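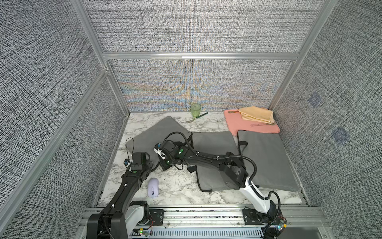

*Two robot arms and three gray mats.*

## Why do shops run out of things?

Say the Fudville store sells 60 cans of beans a day. It orders 60 more. Very tidy.

Then one morning everybody wants five. 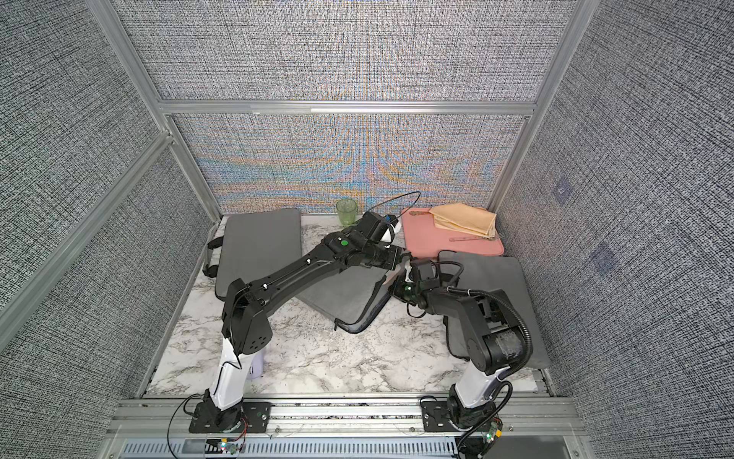
*A marble-patterned tabletop with gray fabric walls.*

The beans are gone by lunch, and grown-ups who don't even like beans feel sad. The warehouse may have 819 cans, but they need a truck, and trucks need a driver.
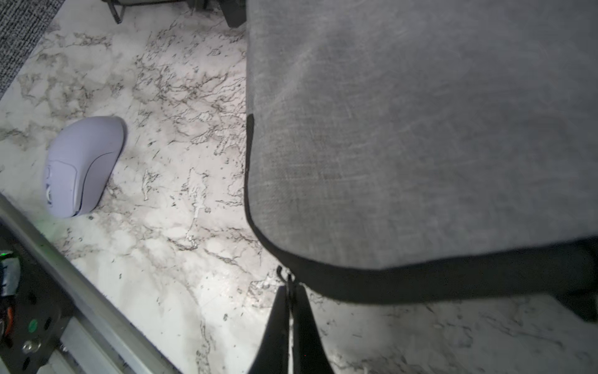 *Gray fabric with a dark edge.*

So wait a day or 2. Eat the peas.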